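Progress report to the Lengyel Fund
Medicines supply support, Golinlow district
Reporting period: February to May
Prepared by Irén Takács, program manager

1. Summary

The project is on schedule for two of its three objectives. Monthly stock reporting is now in place at all participating clinics, and the district store has moved to a fixed delivery timetable. The third objective, training dispensary staff in forecasting, is behind. We ask the Fund to agree to a revised date for that work (see section 5).

2. Stock reporting

At the start of the period, clinics sent their stock counts to the district store by phone, by fax or with the driver, and some months they did not send them at all. We introduced a one-page form covering the 40 items the clinics order most. Rui Henriques visited each site to go through the form with the person in charge of the dispensary.

The store received 3946 line entries over the four months. Of these, 324 had to be sent back for correction. Most of the errors came from clinics recording boxes where the form asks for tablets. The form was reprinted in April with the unit shown beside each item, and fewer were returned in May.
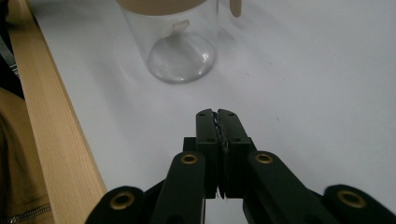 Two clinics on the Ala road still report late. Both have one staff member covering the dispensary and the front desk. We have moved their due date to the fifth of the month, after the pension clinic days, and will see whether it helps.

3. Deliveries

The store used to send orders out when the van was full. Since March it has run a fixed route every second week, with the southern clinics first. Traltier holds the transport contract and has kept to the timetable except for one run in April, when the road was closed by flooding. That load went out three days later.

Emergency orders have dropped, though they have not stopped. Oral rehydration salts and paediatric amoxicillin make up most of what is left. Hajnalka Fodor has asked the store to raise the minimum holding for both items before winter. The store manager has agreed to this for the amoxicillin and is waiting on shelf space for the salts.

Expired stock was cleared from the back room of the store in February and listed for destruction. The licensed contractor has quoted $2000 for collection. We have charged this to the waste line, and it leaves that line fully spent.

4. Training

Three forecasting workshops were planned and one was held. The second was put off when the trainer, Ákos Antal, was called back to the regional office, and the third depends on the second. Participants at the first workshop worked through their own clinic's consumption figures. Several asked for more time on seasonal items, and the session plan has been changed to allow for it. 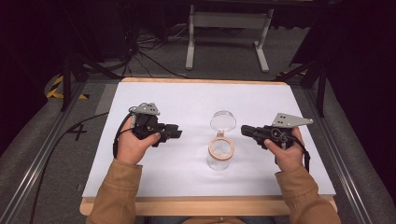
Two hand-held grippers and a clear glass jar on a white board.

5. Changes requested

We request an extension of the training objective to the end of August, at no added cost. Mio Aoki has agreed to run the second workshop if Mr. Antal is still unavailable. Her travel would be met from the existing training budget.

6. Next period

Reporting and deliveries will continue as now. The store will do a full physical count in June and compare it with the stock cards. Results will be included in the next report, along with a proposed list of minimum holdings for each clinic.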